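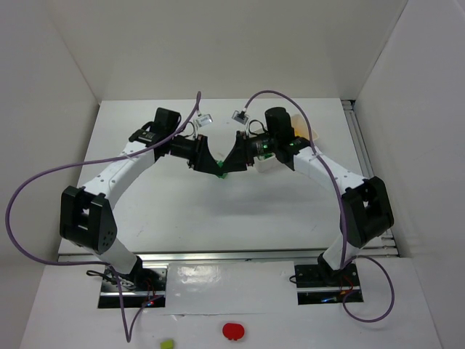 Vistden Self Storage: Frequently Asked Questions

How big a unit do I need?
Bigger than you think, smaller than you fear. A one-bedroom apartment usually fits in the 10 x 10. If you own a piano, call us first.

When can I get in?
The gate opens at 6 a.m. and closes at 10 p.m. At 10:01 it becomes a fence. Your code works every day, holidays included.

What can't I store?
Food, gasoline, fireworks, paint thinner, pets, or yourself. Birdseed counts as food. The mice were very clear on this.

Do I need my own lock?
Yes. We sell disc locks at the front desk, or bring one from home. Please don't bring the little brass one from your gym bag – it keeps out nothing but you, once you lose the key.

Is my stuff insured?
Not by us. Check your renter's or homeowner's policy, and ask what it pays for items kept off-site.

What happens if I pay late?
You get five days. Then there's a late fee, and your code stops working until the balance is paid.

How do I move out?
Give us ten days' notice, sweep the floor, and take your lock with you. The couch goes too. We have nearly 300 units and no use for a couch.

Where do I park the truck?
Along the Erkano Street side. The spaces out front belong to the bakery, and they do tow.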